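4. What people told us about their wallpaper
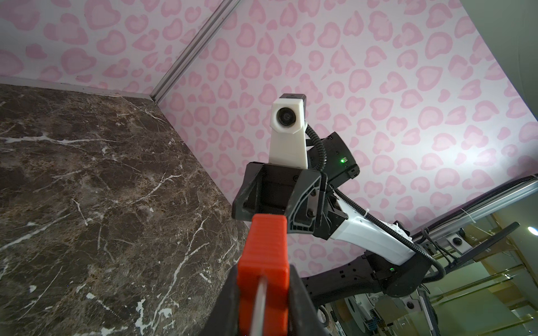 Figure 1. Pink patterned wallpaper meeting at a corner, with a metal trim strip and a dark marble surface.

I went into this part of the study pretty sure that people pick wallpaper by color. I'd been saying so to my students for years, and I'd even put it in the grant application, where it now sits and embarrasses me. So when Zubaida Minhas and I sat down with the Tadcombe interviews (29 households, most of them renters or first-time owners), I expected to read a lot about blue and green and spend a happy week sorting them into piles.

We didn't get that. People talked about color for a minute or so and then went off on the repeat, meaning how often the pattern comes back around as you go up and across the wall. They mostly didn't have a word for it. One woman called it "the bounce." A retired bus driver said he could live with any pattern at all as long as he couldn't find the place where it started over, and that in his old apartment he'd found it from the bathtub and never had a peaceful soak again.

That sent us back to the coding sheet, which was no fun. Our first version had a single box for "pattern," and we'd been cramming everything into it. The second version split it in two: the shape of the motif (spots, leaves, stripes and so on) and the spacing. Zubaida recoded every transcript by hand and I checked hers against mine. Where we disagreed, it was nearly always over animal prints, which she wanted to treat as spots and I wanted to treat as their own thing. She won. I still think a soft leopard-type print like the one in Figure 1 reads differently from a polka dot, but I couldn't write down a rule for it that she could follow, so spots it is.

Corners came up much more than I'd planned for. We never asked about them! People brought them up on their own, usually when describing who did the hanging and how it went. Matching a pattern across a corner is hard when the walls aren't square, and in Tadcombe's older buildings they hardly ever are. Some households had let the mismatch stand, some had covered it with trim, and one couple had papered a single wall and painted the others, which they described as a design choice right up until the end of the interview.

Čestmír Vrabec, who read a draft of this section, asked whether small patterns simply hide mistakes better and whether that explains why our renters liked them. It's a fair question and I don't have a good answer. Our people did say that small prints were "forgiving," but they said it about stains and scuffs as well as bad seams, and we hadn't asked them to separate the two. The follow-up survey, which goes out to 600 addresses, has a question on each. I'll come back to the renters in Section 5, along with what they paid and how many of them asked the landlord first.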